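Ivside tableware set, README

Plates, bowls, mugs, spoons, clearing and setting small tables. Part of the Durness collection. 1567 clips, 2 rooms.

Last update March 29, 2018. Labels redone since October, old ones are in /old, dont mix them.

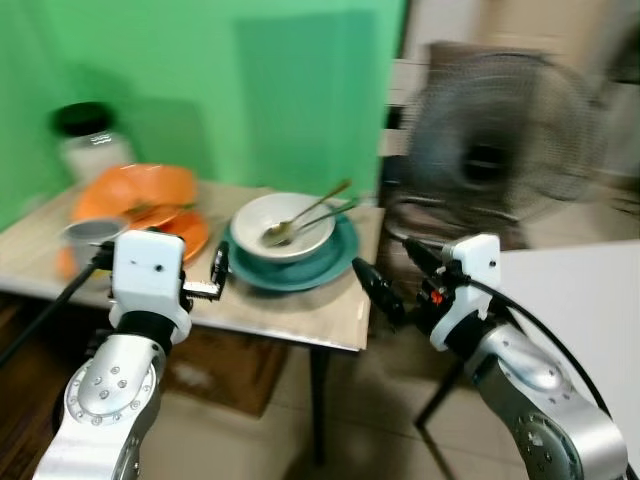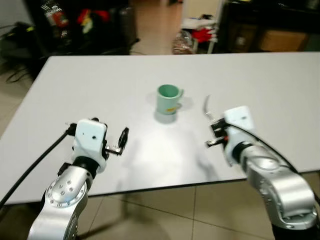
Naming: object_color_number. Teal and mint both go under "green", sorry. Spoons in a bowl get their own label, not the bowl's. Jars = "other" for now.

Known problems: 7 clips with no labels, 16 labeled twice. Will fix when theres time.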